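Kitchen sim working group – minutes, 2023-01-19

Minutes by me again, as I lost the draw. I type the way I talk, so please fix anything I got wrong on the wiki page before the next meeting and don't send me seventeen separate messages like last time (you know who you are).

Present: Pascual Toledo (planner, also chairing), the two perception folks, both people from the controls side, our intern from Rostby, and me for tooling. Apologies from the Nic Aodha team, who had a clash and sent written comments. I've put those in where they belong.

1. Last meeting's actions

We got through these quickly. The logger no longer drops the first second of every episode – that was mine, and it was a buffer that got flushed before it was opened, so I'm not proud of it. The nightly job is back on its own machine. The rename of the joint topics is still open. Controls say the new names are ready on a branch but half the replay scripts still use the old ones, and we agreed to keep both until February and then pull the old ones out in one go. Pascual wants a warning printed every time an old name gets used. I said fine, as long as it prints once per run and doesn't fill my terminal.

2. Stutine planner, first look at the new build

Pascual had the new Stutine build running on the big screen before most of us had sat down, so we started there. The big change is that the planner now picks its approach direction from the object's own axis and no longer takes whatever direction the arm happens to be coming from. He had the countertop task loaded and talked us through it while it stepped.

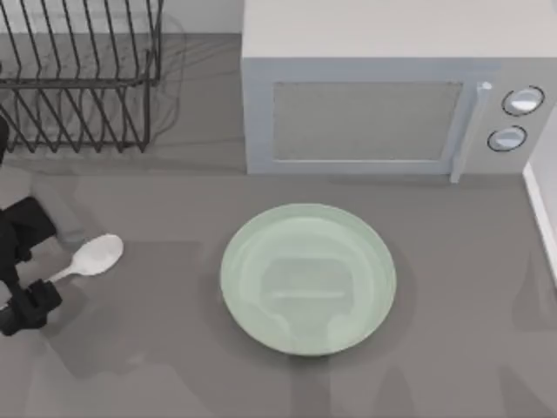
Grasp selection got most of our time, and rightly so! The old build would score a whole fan of grasps and then choose one that looked great on paper and put the wrist somewhere silly. With thin things the scoring matters even more, and Pascual kept stopping the sim on the white spoon, where the two fingers are down near the end of the handle and you can see how little there is to get hold of before you run out of spoon. He'd like to weight grasps toward the middle of the handle. Controls would like that too, but they worry about the bowl end tipping when the arm lifts, and they asked for a penalty on the torque and not only on the distance. We went back and forth on this for a good while. What we settled on: both terms go in, both get a config value, and the default for the torque one is zero until someone has run a proper sweep. I asked that the values get written into the episode header. Three people groaned, but it's going in.

The intern asked why the planner doesn't simply try the second-best grasp when the first one fails. Good question, and there was a bit of a silence. It's meant to. The retry code is in there, but the failure flag it listens to comes from the old executor and Stutine never sets it. So we've had a retry that has never once retried. Pascual took that one on the spot and looked a little pained about it.

Written comment from Nic Aodha: they'd like the planner to return the full ranked list of grasps along with the chosen one, so they can train on the near misses. Everybody was happy with that. I'll need to look at what it does to file sizes, but we can cap the list.

3. Contact and shadows

Perception brought this one. Their segmentation model has been marking soft shadows on the counter as part of whatever object is next to them, and it's worst with pale objects on gray. They've tried turning shadows off in the renderer, which fixes the numbers and makes the model useless on anything with a real light in it, so that's out. The plan now is to randomize light direction and softness per episode. I said the scene loader already takes a light seed and has done for ages, but I'd never documented it. (I've written it up now. It's under "scene options", near the bottom.)

They'd like 200 episodes with the new lighting as a first batch and will compare against the current set. I can have that queued this week. We're keeping the camera poses fixed for this batch so that only one thing changes at a time.

4. Appliance controls in Prokach

Now for my own item, so I'll try to be fair to myself. Prokach is the articulation layer, for anyone reading these who's new: it's the bit that knows a door swings and a dial turns. Until now a dial was just a hinge with a pair of limits, and you had to read the limits out of a text file and picture them in your head. I can't do that, and I don't think any of you can either. I've been working on drawing the joint ranges straight into the viewport, so you get an arc around each dial with the gap where it can't turn. I showed it on the microwave. 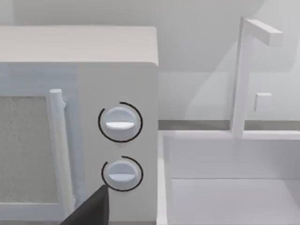 Reaction was good, and I'm going to enjoy that for a day or so. Pascual liked being able to spot a wrong limit by eye and asked if the arc could change color when the joint is close to its stop. It can, I just haven't done it. Controls asked whether the overlay ends up in the recorded camera streams. At the moment it does if you leave it on, and perception very much do not want that, so I'll move it into a debug layer that the recorder skips. Until then please turn it off before you record anything you care about.

We also talked about zero positions. Right now each dial's zero is wherever the modeler left it, and two dials on the same panel don't have to agree. The planner needs one rule. We went with: zero is the lower limit, positive is clockwise as seen from the front. Nic Aodha had written in asking for the opposite sign, but they also said they'd live with either, so I'm taking them at their word.

5. Test suite

Short item. The full run finished with 19 failures out of 3923. Most of those are the old topic names again. A few are real, and they're all in the collision checks between fingers and thin objects, so they go to controls along with the torque work. The intern is going to sort the list and tag each one.

Actions

Pascual Toledo – fix the retry flag in Stutine; add both grasp terms to the config; return the ranked list
Controls – thin-object collision failures; torque sweep once the terms are in
Perception – compare the new lighting batch with the current set
Intern – sort and tag the failing tests
Me – lighting batch; debug layer for the arcs; zero and sign rule in Prokach; file sizes for the ranked grasp list

Any other business: the small meeting room is booked out next time, so we'll be in room 144. Bring your own charger, the one in there is gone.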